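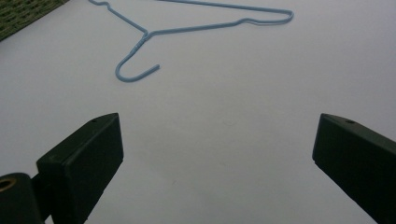
Page last changed: May

The Wire Hanger Problem

A coated wire hanger weighs very little and costs almost nothing, and a child of four can pick one up from a table. For the laboratories and firms that hope to sell a machine for household work, it remains one of the more demanding objects in the closet. It lies nearly flush with the surface beneath it. Its outline is mostly empty space. A pair of gripper fingers must close on a thin line of metal, and a small error in height means that they close on air or press into the tabletop.

Laundry has long been the chore by which home robots are judged, and most of the public attention has gone to folding. Hanging has received less notice, although in many homes and nearly all clothing stores it accounts for a larger share of the work. The task begins with the hanger alone, before any shirt is involved, and it is at this first step that many systems still fail.

Atel, which develops handling equipment for garment warehouses, published the results of an internal trial this year. Its two-fingered gripper was asked to lift a single wire hanger from a flat, pale surface and place it on a rail. In 802 attempts, the hanger reached the rail 665 times. The remaining 137 attempts ended in a missed grasp, a drop or a hook turned the wrong way. The company regards the result as encouraging. A store manager might take another view, given that an employee would be expected to complete the same work with hardly any failures.

The reasons for failure were uneven. Thin wire is difficult for depth cameras, which often report the surface behind it. Shadows can be mistaken for the wire itself. Hangers are also seldom in perfect shape: a lower bar with a slight dip, or a kink in one arm, changes how the object rolls when it is squeezed. Atel found that bent hangers were responsible for most of the drops, and it has since added them to its training material on purpose.

Much of that material is now gathered by people. Operators carry out the chore by hand with a tool fitted with the same fingers and camera that the robot will use, and the recordings are used to teach the machine. Suter, a smaller firm working on linen service for hotels, reports that 100 recordings of one task were enough to obtain a usable first version, and that progress afterward was slow. The company still keeps 2 employees beside each machine during a shift.

The Bartoš workshop has taken a different course and proposes to alter the hanger. Its design, sold under the name Jikness, adds a raised tab at the neck that a simple gripper can find by touch. The approach has worked well on the shop floor, where every hanger can be replaced at once. It offers little to a household whose closet holds twenty years of hangers from the dry cleaner.

For the present, the honest assessment is a divided one. In a warehouse with uniform stock, even lighting and a technician nearby, machines can take over part of the hanging work, and some already do. In the home, they cannot yet do so at a speed or price that would justify the purchase – and the garment itself, with its collar, buttons and sleeves, has still to be put on the hanger. Atel plans to begin trials with knitted shirts next, using the same gripper and a wider rail.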